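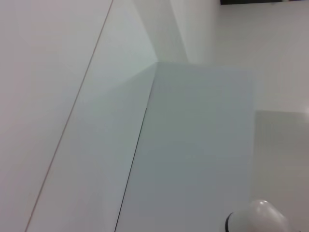
Fig. 1. Pale panels and a tan seam. Same family of white, at least four different whites.

Surfaces and Joints, handout 2
Notes by Idalina Valente

Okay, before you start on the wall-and-cabinet exercise, spend a few minutes with Fig. 1. I like it for this class because there's almost nothing in it to grab onto. No handle, no label, just flat pale surfaces meeting at angles, and I still find plenty to write down. If you can learn to read a corner like this one you can read a whole kitchen.

What I want from you first is color words. Please don't hand me a sheet that says "white" all the way across! The big surface on the left leans warm, a bit off-white with some pinkish gray in the shading. The strip beside it is cooler, with a faint green-blue cast. The panel in the middle is bluer again and slightly darker, more of a gray-blue. You don't have to agree with my names for them, but you do have to pick names and stick with them through your whole survey sheet.

Now, does that mean three different paints? You can't tell from a picture, and I'd be suspicious of anyone who said they could. One can of white looks different on two faces of the same box when the light lands on them differently. That's why the sheet has a column for "color as seen" and another for "color checked," and the second one stays blank until you've held a sample card flat against the surface. When I did my first survey, at the Brisisach apartments, I filled in both columns from the doorway because I was cold and wanted lunch. My boss made me go back and do 13 rooms over again. Fair enough.

Next, the lines. I've split them into two kinds for this course (other people use other words, which is fine, just tell me if you do).

A seam is a narrow line where two surfaces meet and neither one seems to stand away from the other. The tan one in Fig. 1 is how I'd draw a seam: thin, straight, light brown.

An edge line is darker and sharper, and it can be the rim of a panel or the shadow in a gap behind it. Look at the nearly black line along the lower left side of the gray-blue panel. Is it a sharp edge or a gap? I go back and forth. On your sheet you'd write "edge or gap, check" and then go feel it with a fingernail or slide a card in. If the card goes in, it's a gap, and you write down how deep.

Notice too that the dark line and the tan seam run nearly parallel. When you see two lines keeping each other company like that, draw the long one first and set the other one from it. Your sketch will come out much less wobbly, I promise.

About the sketch itself. Pencil only, one surface per outline, and no shading until every outline is closed. People always want to shade first - it's the fun part - and then the panel ends up the wrong shape and they've spent half an hour making it look nice. I did a lovely one of a pantry door at the Patrício house years ago that was so far off square you could've rolled a marble down the shelf.

Marks and smudges: write them down, even the ones you can hardly see. The middle panel has a few pale marks near its center, very faint. I wouldn't call them scratches, and I wouldn't call them dirt either. "Faint pale marks, center" is a perfectly good entry. Leave the cause for when you're standing in front of the thing with a damp cloth and a flashlight.

Practice for January

Pick a corner at home where at least three plain surfaces meet. The side of a fridge and the wall next to it works great, so does the inside of a closet. Do it once in the morning and again at 4 p.m. with the lights off, and keep both sheets. Don't look at the first one while you do the second.

For each surface write: your color name, where it looks lightest, what it meets on each side, and whether that meeting is a seam, an edge line or a "check."

Then read pages 163 to 195 in the Brarkmont course pack. The chapter on cabinet faces is dry but the drawings are good. You can skip the bit on veneers, we'll do that with real samples on the table. Sample cards are in the Ellow folder at the front of the room, one set per pair, and please put them back in order, light to dark.

Bring both sheets and a soft pencil. If your two sheets disagree about the colors, leave them that way and we'll compare in class.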